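Kitchen & Table › Reviews › Plastic tableware
5 min read

Bright plastic bowls, and why I've stopped being a snob about them

By Lutfa Roy
Sep 23, 2025

I came to the Plaron mixed bowl set the way I come to most things in my kitchen, by borrowing it and then not wanting to give it back. My neighbor Awuor Athumani had a stack of them out at a cookout in April. I went home with leftover potato salad in the purple one, and within a week I'd ordered a set of my own. So this review covers a whole summer of use, plus a good few meals before that in a bowl that wasn't mine.

The set is a mix of bowls, a couple of flatter pieces and some small cups, all in solid, cheerful plastic. I love the colors! I know plenty of people want everything in oatmeal and slate these days, and my good stoneware is exactly that, but there's something about cut melon in a bright blue bowl that makes me want to eat more melon. My kids have claimed favorites. The lime green one is the most fought over in this house, and I have given up trying to be fair about it.

What I use them for

Snacks, mostly. Also cereal, beaten eggs, chopped onions waiting for the pan, rinsed berries, shelled peas, a truly silly number of grapes. The larger bowls are good for a salad for two if you toss gently (I don't, so I lose some lettuce). The small ones are my prep bowls now. I used to do that job with teacups, and I don't miss it.

They're light, and that matters more than I expected. My mother-in-law has trouble with her wrists and she picks these up without thinking about it, where she'd use both hands for one of my ceramic ones. On the other hand, light means they scoot. If you're whisking anything in one, put a damp dishcloth underneath or you'll be chasing it across the counter.

The cups are the weak part. They taper toward the base and mine get knocked over a lot, especially outdoors. I've ended up using them for dips, loose crayons and measuring out rice, and for all of that they're great. For milk and a four-year-old, less so.

Stacking

I had two worries before buying, stacking and staining, so let me do stacking first. The sizes and shapes vary a bit, and the pieces will nest, but you have to pay attention to the order. Put a big one in a small one and you get a wobbly tower that leans against the cupboard door and waits for you. Put them away largest first and they take up hardly any room — my whole set lives on half a shelf next to the colander. Mine have never stuck together, either, which I can't say for the Sitetti bowls I had before these. Those had to be pried apart with a butter knife.

Staining

Tomato sauce is the test, and I've given them plenty. The darker colors come through beautifully. The lime green picked up a faint orange blush after I left chili in it overnight, and it took two rounds of baking soda paste and an afternoon on a sunny windowsill to get it back. The yellow has a bit of turmeric in its past as well. If you cook with a lot of curry paste, use the blue or the purple and save yourself the scrubbing.

Mine go on the top rack of the dishwasher and come out fine, except that water pools in the foot of each bowl and you get a little splash down your sleeve when you turn them over. I hand dry them. I don't microwave them, so I can't tell you anything useful there.

Color, and a few table shots

They look their best on something dark, I think. I tried them on a white tablecloth and it was all a bit birthday party (fine if it IS a birthday party), while deep green really lets the colors sing.

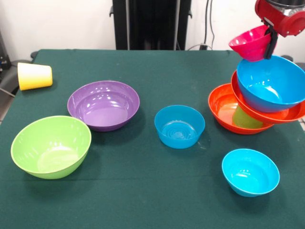
Bowls and a yellow cup on dark green.
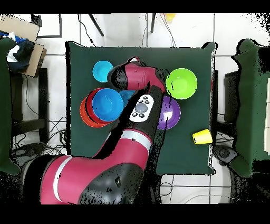
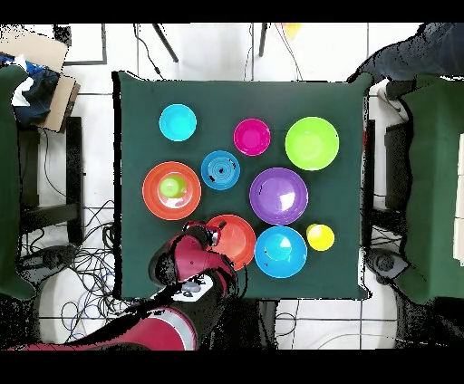

Whether you'd want this many colors on your own table is a matter of taste. My friend Majdi would have liked a plain set in all one shade, and as far as I know there isn't one. He went with the Palumbo melamine instead and he's happy, though his are heavier and they chip at the rim. I've dropped mine onto a hard kitchen floor more times than I'd like to admit and have one tiny scuff to show for it.

Would I buy them again? Yes, and I have — a second set went to my sister when she moved, and she has already asked where to find more of the small ones. I give them 9 out of 10. The missing point is for the cups, and I'd hand it over gladly if they made them a little wider at the bottom.

Filed under: Tableware, Family meals, Tried at home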